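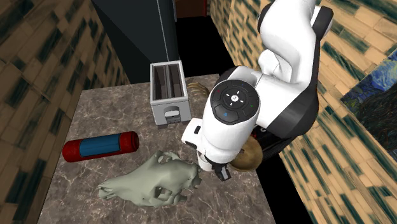

Toaster on a marble countertop, seen mostly from above, with its two long slots.

Section 4: Your first toast, and setting the browning level

March 2019
By Hema Murthy
61 comments | 285 shares

Okay, so your Clenano two-slice is out of the box and you've peeled off all the stickers (check the bottom too, I missed one on mine and it smelled like a burning balloon for a week). I put this guide together because the leaflet in the carton is one folded sheet in very small type, and half of it is the warranty. If you haven't read Section 3 on where to put the toaster, go back and do that first. I'll wait!

Before any bread goes in

1. Slide the crumb tray out from the back, wipe it with a damp cloth, dry it well and push it back until it clicks. Mine needs a firm push.

2. Look down into both slots. Pull out any cardboard or bits of foam. Unplugged, please.

3. Plug straight into a wall outlet. No power strips, no extension cord.

4. Open a window, set the dial to 7 and press the lever all the way down with nothing in the slots. Let it run until it pops. Do this twice, with five minutes in between.

Note: You'll get a bit of smoke and a hot, dusty smell on the first run. The second one should be a lot milder. If it still smells strongly after a third empty run, stop using it and take it back to the store.

CAUTION: The rim gets very hot and stays that way for a good while after the toast comes up. Keep your fingers and your sleeves off it. Don't drape a dish towel over it either, however cute the towel is.

Finding your number

The dial goes from 1 to 7, and I really wish they'd printed something helpful next to the numbers. What they actually control is time, so the same setting gives you different toast depending on the bread. My routine goes like this:

1. Start with plain sliced white or wheat at room temperature, one slice in each slot.

2. Set the dial to 3 and press the lever down until it stays. If it won't stay down, the toaster isn't getting power. Check the outlet before you blame the lever.

3. When it pops, look at both sides. Too pale? Go up half a step next time with fresh slices. Don't send the same ones back down on 3, they'll go from blond to charcoal while you're hunting for the butter.

4. Once you like it, put a tiny dot of nail polish next to that spot on the dial. Kwan-ho Chang gave me that tip and I've done it on every toaster since.

Note: One slice alone browns faster than two. I drop down half a step when I'm only making one.

Bread straight from the freezer

Press the lever down first, then the Frost button. The little light comes on and the timer adds the extra minutes by itself, so leave the dial on your usual number. I used to turn it up as well. Don't do that.

Bagels and thick slices

Anything you have to shove in is too thick. Cut bagels as evenly as you can and stand both halves with the cut sides facing the middle. Rye with seeds drops a ton of crumbs, so empty the tray that same day.

CAUTION: If something gets stuck, press Cancel, pull the plug and let the toaster cool completely. Then turn it over above the sink and shake it gently. Never go in with a fork or a knife, plugged in or not. The wires inside bend very easily.

Buttered bread, cheese and anything with icing stay out of the slots. Use a pan for those.

Cleaning is in Section 5.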